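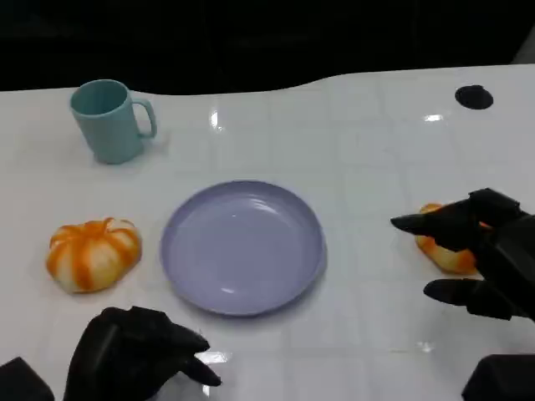
Pledano has opened orders for a subscription service that teaches two-handed robots to handle household objects, the company announced on 30/09/2018. The service, named Lurkham, is intended for laboratories and small manufacturers that already own a robot with jointed hands and lack the staff to train it. Customers send a list of the objects they want handled, and Pledano returns a set of trained grasping routines together with a written report on each. The starter set covers tableware and small rounded items of the type used in the company's tabletop trials, among them a teal mug, a lavender plate with a shallow rim and a pair of squat orange-and-white striped objects, one of which sits within the open grip of the robot's right hand. Both hands are used in the trials, and each routine specifies which hand is to approach the object and from which side.

The company stated that every routine is tried 500 times before release, on a table of the same height and finish as the one the customer has registered. Glossy white surfaces were included at the request of early users, who had reported that reflections from overhead lighting led their own systems to misjudge the edges of plates. Customers with darker or textured work surfaces may register these at no extra charge, although delivery will take longer.

Lurkham is offered in two plans. The basic plan provides a library of 538 routines, with updates each September. The extended plan adds up to 1000 further trials on objects supplied by the customer, which must be sent to Pledano in duplicate and will be returned at the end of the subscription. Fragile items are accepted under the extended plan only. Neither plan includes the robot, the hands or installation on site.

"Our customers have asked for something they can put to use in the first week," said Sándor Kocsis, head of services at Pledano. "They have the equipment. What they have lacked is the time to prepare it for ordinary objects, and a cup handle can take a small laboratory a whole summer."

The first group of subscribers includes Jaiswal, a maker of kitchen goods that intends to use the service in product testing, and the engineering school at Narkov, where it will support undergraduate teaching. Jaiswal has supplied its own plates and lidded containers for the extended plan. The school will begin with the basic library and review its subscription after two terms.

Pledano noted that the present release does not cover liquids, cutlery or soft packaging. Work on cutlery is under way — the company has given no date for its release. Support is provided by telephone and in writing on business days, and subscribers may nominate two members of staff as contacts. Applications for the next intake are being accepted through the Pledano sales office, which will also supply the list of compatible hands on request.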